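Call for participants: student robot handling project, Skarkham workshop

Spring group, open to learners aged 16 and over
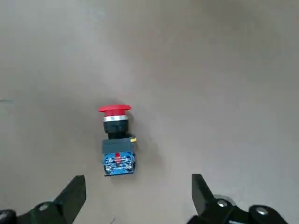
Wulan Wibisono writes: I joined last year with no programming at all and was worried I'd be left holding the screwdriver. I wasn't. By the third session I was setting grip positions on my own, and I'd tell anyone in two minds to apply. Do ask for an early bench slot if you have a bus to catch.

The Skarkham group is looking for new members for its next handling project. Members teach a robot arm to pick up small electrical parts, such as emergency stop switches, and place them where they are needed for assembly. The work is done in teams of 3. Each team looks after its own program, its own notes and its own set of parts.

What you would be doing

In the first weeks you learn to move the arm by hand control, save positions and open and close the gripper. After that each team picks one part and works out how to approach it, where to hold it and how to turn it. A stop switch is a fair test for beginners: the red cap is round and wider than what sits under it, while the blue contact block at the other end has straight sides. Teams choose their own grip and have to write down why.

Later on, teams repeat their pick from different starting positions and keep a record of every attempt, including the failed ones. Each team is expected to log 300 attempts before the open evening at Punthorpe, where the project is shown to families and local employers.

Who can apply

You need to be 16 or over and living or studying within reach of Skarkham. No earlier experience is needed. Basic maths helps, and so does patience – a good part of each session goes on small changes to one position. We would like to hear from people who prefer wiring, drawing or record keeping as well as those who want to write code.

Time and cost

Sessions last two hours and are held after college in the Osman building, room 68. There is no fee. Tools and parts are provided under the Skuvon workshop grant, and travel can be refunded if you keep your tickets. Long hair must be tied back and open shoes are not allowed at the benches.

How to apply

Send a short letter, one page at most, saying why you are interested and which evenings you can't manage. Tell us about anything you have made or repaired, however small. If you need step-free access or other support, put that in the letter too. Applications can be handed in at the Osman building front desk and must reach us by 23 November 2023. All applicants will get a reply, and those offered a place will be invited to a trial session first.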